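What rules apply to a robot packing bench with people walking past?
Asked by Javiera Durán, 20 Feb 2019

I look after a small returns room at a parcels firm called Rinby. Since January we have had a two-handed robot on trial that picks mailing bags out of a crate and puts them label side up on a scanning plate. The supplier keeps telling me it is "safe by design" and needs no fencing. I have heard that phrase before, usually from people who are not in the room when things go wrong. My photos are below. What should I be asking for before I sign anything?

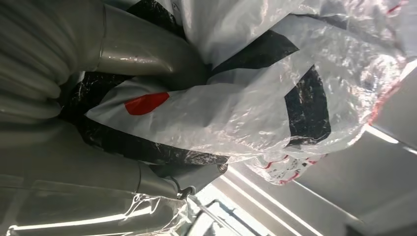
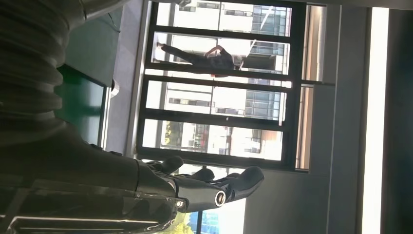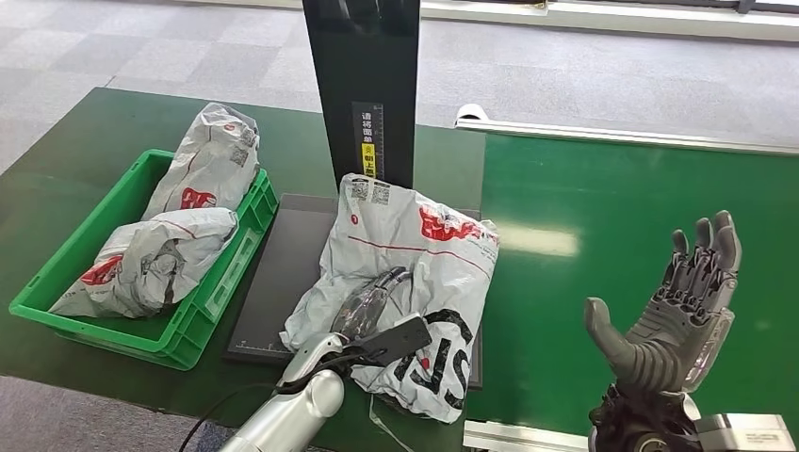 The bench at work. The last one shows the crate and the plate, with the sign in Chinese asking for the label to face up.

My own worries, in no special order:
- Thin plastic bags creasing up round the fingers. Does anybody test for that, or only for neat cardboard boxes?
- A big window right by the arm, and people going by outside. My manager says they don't count. Do they?
- The only written instruction at the bench is in a language most of my team can't read.
- The supplier says 2,000 picks on their own bench without a stoppage. Their bench, their bags.

Inês Cunha

"Safe by design" means nothing by itself. Ask for the risk assessment for your installation, on paper, with your room and your bags in it. A robot arm sold by its maker is treated as an unfinished machine. The finished machine is the arm plus the hand, the bench, the conveyor and whatever it is picking up, and somebody has to put their name to the whole lot. Find out who. If the supplier goes quiet at that point, you have learnt something.

The standards to read are ISO 10218, parts 1 and 2, and then ISO/TS 15066, which covers people and robots sharing a space. The last one gives limits for how hard a robot may press or knock against different parts of the body. Ask if those forces were measured at your bench, and with the hand fitted. I have been handed a lovely set of readings before now that turned out to be for a bare arm with nothing on the end.

On the bags, I would want an answer to one plain question: when a bag snags, who pulls it free, and what state is the machine in when they do it? "The operator presses pause" is a poor answer. Pause is often just a program waiting to carry on. There should be a proper stop, a written way of clearing a jam, and a restart that needs a deliberate action by someone who can see the whole bench.

As for the window, people outside matter if anything could reach them or be thrown at them. With soft mailing bags that may be a short paragraph in the assessment, but I would still expect to see the paragraph. Ask how far the arm can travel towards the glass at full stretch, and whether that limit is set in the safety controller or only in the ordinary program. Those are very different things and salesmen mix them up.

The sign is easy. Warnings and working instructions have to be in a language your staff understand. Get it redone before the trial goes any further.

Domingo Urrutia

We had one of these at Lirnness for 3 months and never had a problem. They are slow and they stop if you touch them. I think people worry too much. Just put some yellow tape on the floor.

Macario Sandoval

I'd be careful with the answer above. Stopping when touched depends on the settings, and settings get changed - usually on a Friday by someone trying to speed things up. Tape is fine for showing where to stand, but it doesn't stop anything.

I'll add 2 things to what Inês wrote. First, get the safety settings locked with a password your supplier's engineer doesn't leave on a sticky note, and keep a printed copy of them with a date. Check the machine against it after every visit. Second, don't take the figure of 2,000 picks as having anything to do with safety. It tells you the thing keeps going, and a machine can keep going while being quite unpleasant to stand next to.

I would also ask them to run your worst bags for a day, the torn ones and the ones with loose clear film hanging off, while you stand there with a notebook. Our supplier at Beltaven wasn't keen, and we got it written into the trial terms in the end.

Javiera Durán

Thank you, Inês and Macario. I asked for the risk assessment this afternoon and was sent a brochure. Have asked again.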